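Evening, and the kitchen still smells of dill. I meant to write this morning, but Gunnel Boström telephoned just as I was sitting down with my coffee, and with Gunnel you have to give up the whole hour and be glad of it. She had been to the cottage at Rønning and found the gooseberries ripe already, in July, and wanted to know if I would come and help pick before the birds had them all.

So of course I went! It is 15 miles and I had the windows down the whole way. We picked until our arms were scratched to the elbow, and talked about Mother's old recipes, and whether she put elderflower in the jam or only said she did. Gunnel is sure she did. I remember the jars very well and I don't remember any elderflower, but I was the youngest and was mostly sent outside.

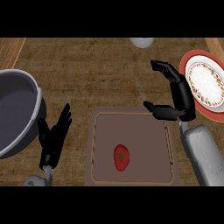

We came away with about 8 pounds between us, and I took the larger share because Gunnel's freezer is full of last year's rhubarb. I have topped and tailed half of mine and the rest will have to wait until tomorrow -- my thumbs are quite green. Gudrun Åberg next door has promised me her spare jars if I give her two of them back full, a fair bargain, I think.

I must remember to buy sugar, and to write to my cousin about the wedding, a thing I have been putting off for weeks. It rained a little after supper. I stood at the back door for a long time and listened to it on the bean leaves, and then went in and shut up the house.

Recent entries
The bean poles, again
A long letter from Grumgate
Gudrun's cat comes to stay
Rhubarb, and what to do with it
Older entries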